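# Dendell tennis grip, two months in

I bought the Dendell overgrip in the three-pack to replace a Dulton that had gone slick on the backhand side. It is sold at 15 g per strip and goes on without a primer. 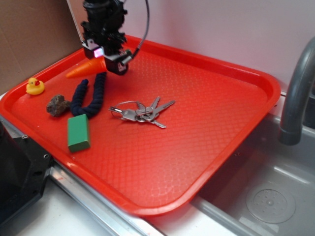
Wrapping is simple if the tension is kept even. The surface has a raised pattern, finer than the Dulton's. The diamond texture on the red tray is the nearest thing to it in feel — shallow and regular, with no sharp edges. Overlap should be 3 mm.

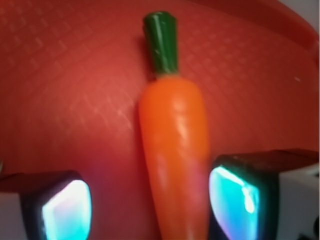

On serve the handle stays put. Signe Lykkegaard, who hits flatter than I do, wanted something thicker for returns and went back to her Futalico.
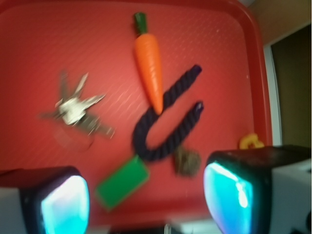
Durability is average. The first strip lasted seven sessions before the butt end frayed, and the finishing tape lifted sooner than that. Kosmas Balaskas restrings for our club and fits his own tape.

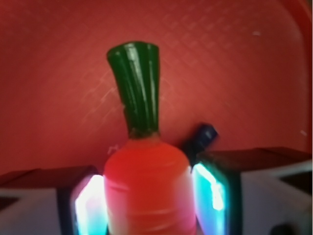
*Last changed: 2024-05-21*

Recommended for club players who sweat moderately. In heavy heat I would still use a towelling grip, and change it every October.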